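Progress report to the Fahmy Fund: student robotics project, Gellthorpe School

Prepared by Reda El Idrissi, project teacher
Last updated: January

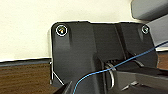 1. What the group has done in this period

The grant was given for a student project in which the group teaches a robot arm to do a small wiring task. The task has three parts: the gripper takes a thin wire, brings it to a bracket on the wall, and passes it through a metal ring. In our first report I wrote that the students were still choosing the task. Now the task is chosen and the practice has started.

There are 14 students in the group. They meet after lessons, and the older ones stay until six in the evening when their parents allow it. Each student has now driven the arm by hand at least once. Before this period only the older students had done it, and the younger ones were mostly writing notes. I asked them to change places every session, and I believe it was a good decision, although the work was slower at the beginning.

The small camera on the wrist is in use. Its view is close to the work, so the students can see the fingers of the gripper and the blue wire together. From the side of the room it was very difficult to judge the distance to the bracket, and we had many arguments about it.

2. Recorded attempts

In the plan we promised 300 recorded attempts before the end of the school year. At the date of this report we have 100 which the students checked and accepted. Other attempts were recorded but we do not include them, for the reason that the log sheet was not filled in correctly. I prefer to give you the lower number.

The students write for each attempt who was driving, how the wire was placed at the start, and at which moment the attempt failed, if it failed. The most frequent failure is that the wire bends away when the finger comes near to the ring. The second is that the wire is held too far from its end. Two students made a short guide about how to hold it, and the newer members are using this guide now.

3. Difficulties

We lost three sessions in this period. One was lost when the room was needed for exams. The other two were lost when a cable of the arm had a bad contact and we had to wait for the new one from Tradetside. They sent it without cost, but the delivery was long.

The second difficulty is the software. The students who wrote the first version have left the school, and their comments in the code are short. The present group spent a lot of time to understand it. I have asked them to keep a common document in which each change is explained in plain words. It is not complete yet.

4. Budget

The money for the arm and the gripper is fully spent, as in the plan. From the line for small materials we have bought wire, screws and spare fingers for the gripper, and some money is left. I would like to ask your permission to move this remaining part to the travel line. The students are invited to the open day in Endanberg, and the bus costs more than we expected when we wrote the application.

5. Next period

We will continue recording, with a target of 6 accepted attempts for each session. After this the group will train the first model and compare it with the driving of the students. For Endanberg they are preparing a poster and a short talk, and one of the younger students has asked to give the talk, which made me very glad.

I will send the next report before the summer holiday, together with the receipts. If you can answer the question about the travel line before we must confirm the bus, I will be thankful.

Reda El Idrissi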